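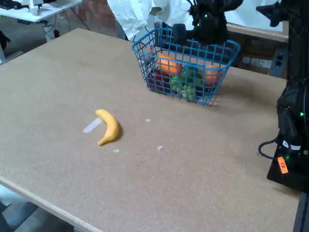
In praise of the pretend fruit basket

I will defend play fruit to anyone who'll listen. People spend 60 dollars on a puzzle with lights and a voice, and meanwhile a wire basket and a banana will keep a three-year-old going right up to dinner!

My favourite kind of basket is the open grid sort, blue if I get a choice. Kids can see the colours through the sides before they've reached in for anything, and they start talking straight away. Is that an orange or a peach? Who cares – the arguing is the good bit.

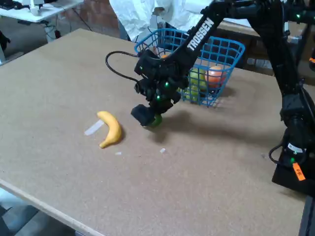
Photo: Benjie Talavera

Green things are the real test. A lime, an apple, maybe a pear if the maker was having a vague sort of day, and every child I know will sort them differently. My neighbour Leanne Catterall thinks play food should be labelled so they learn the proper names. I love Leanne, but no. Let them call it a lime on the way out of the basket and an apple on the way back in.

And please, leave the banana out on the table for a while. I used to tidy everything away the minute a game slowed down (I'm a wiper of benches by nature), and I was packing up games that were only having a rest.
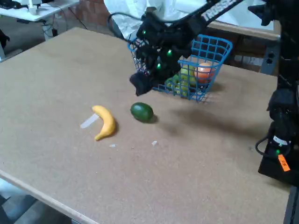
A plain board is all the shop you need, too. Skip the little till and the printed awning. Give them some bare tabletop and room to spread out, then sit down and be the customer. Ask for grapes. Complain about the price – mine were 2 dollars each last September, which I still think was a bit steep.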